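Temora Arm Set-Up Guide
Section 4: Gripper check, finger screws and floor marks

Print this page | E-mail this page

Posted 12/12/18 by Raghavendra Kurian

Okay, so by now you've got the arm bolted to its base and talking to the controller (if not, go back to Section 3, I'll wait). This is the section I end up walking people through on the phone more than any other, so I've tried to write it the way I'd say it out loud. I do it on my own arm every time I move it, and with a cup of coffee next to me it takes most of an hour.

You'll need the small hex key set, a flashlight, a soft cloth, the low-strength thread locker from the Penuvley spares bag, and a roll of bright floor tape.

CAUTION: Turn the arm off at the wall before your hands go anywhere near the fingers. The stop button on the pendant only pauses it, and a paused gripper can still close when the program picks up again.

4.1 Cleaning and looking over the fingers

1. With the power off, wipe both fingers down from the base to the tip. Use the cloth dry. Cleaning spray gets into the joints and then you're taking the whole thing apart, which I did once in January and don't plan to do again!

2. Shine the flashlight along the gripping side of each finger. Light scuffs are fine. A crack you can catch with a fingernail means a new finger.

3. Move each finger gently by hand. A tiny bit of give is normal, but if one side flops and the other doesn't, you've probably got a loose joint screw.

4. Look at the wrist cover and check that it's seated all the way around. If it has popped up on one side, press it down with your thumb until it clicks.
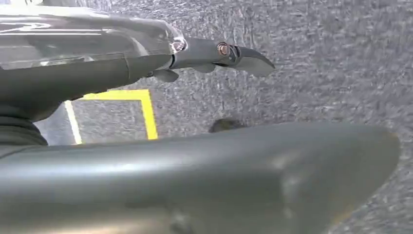
Joint screws are what I check next, and I'm fussier about them than the factory sheet is. The sheet says every 3000 cycles, but on carpet I go sooner, and I keep a tally on a sticky note on the controller. The one you want is the little copper-colored screw in the side of the finger, just back from where the tip starts to curve down. It's easy to spot against all that dark gray. Fit the key squarely, snug the screw up, and stop as soon as it stops.

NOTE: If the screw keeps turning and never gets tight, leave it alone and order the joint kit (part 933). Forcing it will chew up the thread in the finger, and then you're buying a finger too.

4.2 Putting a screw back in

1. Wipe the old thread locker off the screw with a dry cloth.

2. Put one small drop of new locker on the threads. One! Any extra creeps into the joint and glues it stiff.

3. Start the screw with your fingers, then finish with the key.

4. Leave it overnight if you can. I've gotten away with less, but I wouldn't run a full job on it.

4.3 Marking the floor

I like a taped corner on the floor as a home mark. Yellow is my favorite because it shows up so well on gray carpet, and a right angle lets you line up in both directions at once.

1. Vacuum first. Tape won't hold on fuzz.

2. Lay the first strip along the direction the arm reaches, then the second strip square to it. Press both down hard with the back of a spoon.

3. Power up, stand clear, and send the arm to HOME at 75 percent speed or slower.

4. Jog the fingertips down near the corner in small steps. Watch the lower finger here, as it can touch the carpet well before you expect it to.

5. Save the position as FLOOR 1 on the pendant.

CAUTION: Don't let the fingertips drag on carpet. The loops snag, the joint takes the load, and you're back at 4.1.

If the arm misses your corner by more than a finger's width after a restart, run the zero routine in Section 3 again before you touch the tape. I've pulled up perfectly good tape more than once when the trouble was in the base.

Section 5 covers grip force.

Comments (3)

Venkatesh Krishnan wrote:
Does the same thread locker work on the older Bodthorpe wrist? Mine came with a red one.

Raghavendra Kurian wrote:
Hi Venkatesh, the red stuff is too strong for these, you'd need heat to get the screw out again. Use the one in the spares bag.

reddy_shop wrote:
The spoon trick works great. My tape kept curling at the corner before.

Print this page | E-mail this page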